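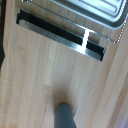 Brian Mwakyusa wrote in to say that his last set of prints came back with every face in the back row trimmed at the forehead, although the preview had looked fine. He had ordered a square print from a 3:2 file and left the crop on automatic. The steps below cover how to prepare files so that the print matches what you saved.

## 1. Pick the print size first

Choose the paper size before you edit. A 4 x 6 inch print has the same shape as most camera files. An 8 x 10 does not, and it will lose a strip from each long end. Square prints lose a third of the width.

Write the size in the file name, for example `porch-8x10.jpg`. Pliner and Goltis both show the file name in the cart, and it is easier to spot a mismatch there than in the thumbnails.

## 2. Crop it yourself

1. Open a copy of the file, never the original.
2. Set the crop tool to a fixed ratio (4:5 for an 8 x 10).
3. Keep faces and lettering well inside the edge. Leave at least 3 mm on all sides for borderless prints – the paper is trimmed after printing, and the cut can drift.
4. Save the copy without resizing.

## 3. Check the resolution

Divide the pixel width by the print width in inches.

- 300 or more: fine at any viewing distance.
- 200: fine for a framed print on a wall.
- 126: soft when held in the hand, acceptable for a large poster.
- Below 100: choose a smaller print.

Enlarging the file in software raises the number but adds no real detail.

## 4. Set color and brightness

Export as sRGB. Files left in a wider color space often print dull, most visibly in skin and grass.

Screens are usually brighter than paper. Turn the screen down to about half, wait a few minutes, then look at the picture again. If the shadows close up, lift them slightly before saving.

Turn off automatic correction in the order form if you have made your own edits. In Heo the switch is under Finishing, and it is on by default for each new order.

## 5. Order a test

Send one small print of the darkest picture before ordering the full set. Check it in daylight, near a window. With Baseck, a test placed by Friday noon goes out with the same batch as the regular orders.

If the test is too dark, adjust the whole set by the same amount and keep a note of the setting. Paper type changes the result – repeat the test when switching from matte to gloss.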